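**Folding floral and busy cloth, and what we learned by teaching it to a gripper**

*Workshop tips page, updated 23rd June*

If you have ever tried to find the edge of a scarf with flowers printed all over it, you already know most of what I am about to tell you. The pattern runs right up to the hem, your eye slides along with it, and you pinch up a bit of the middle when what you wanted was the side. I spent a good part of January on this very thing for the Trurnska folding study, holding the gripper in my own hand and working the fingers over cloth after cloth, and I came home a much better folder of tablecloths than I went in. So I thought I'd write the useful parts down for anybody with a linen drawer (or a lab bench – the advice is much the same).

A word on the method first. We compared two ways of collecting folds. In one, a person simply folded as they liked. In the other, which we called the Kang order after the old project it came from, the person had to find a raised edge before closing the fingers on anything. The learned folder was then tried on plain cloth and on printed cloth.

On plain cloth there was hardly any difference, I'm a little sorry to say. On the printed pieces the free-style version missed the edge on 14 tries, and the Kang version missed on 6. It was a small study with one style of gripper, so please don't hang your hat on it, but I was delighted all the same!

Now for the tips.

## Look for height before color

Get your eyes down near the table and look across the cloth. A fold throws a bit of shade along its side, and a printed leaf never does. When we trained on Unditz's overhead views alone, the folder kept chasing stems and petals; adding the close view from the hand helped it more than anything else we tried.

## Come in wide, then close

Start with your fingers (or the gripper's) a good deal farther apart than you think you need. Set them down on either side of the bit you want, let them touch the cloth lightly, and bring them together slowly. If you start narrow you will push a wrinkle ahead of you and end up folding that.
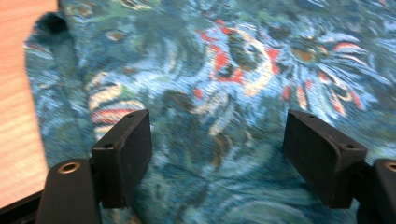
Slippery cloth wants even more patience. I slide in from the side, pause for around 2 seconds, and only then lift. I know that sounds fussy. The pause was the part I most wanted to leave out of the Arnard write-up, and it's the part people keep writing to me about.

## Smooth from the fold outward

Once you've got an edge turned over, work away from it with a flat hand. Going toward the fold bunches everything up against it, and then you're back where you began, muttering.

## Keep your bad folds

For the lab folks: please don't throw out the messy tries. We kept ours, labeled them as misses, and used them to teach the folder when to let go and start over. I'd like to run that part again on knitted things, which stretch and sulk in ways I haven't got a tip for yet. If you have one, the comment box is open, and I do read them all, usually with a basket of napkins waiting beside me.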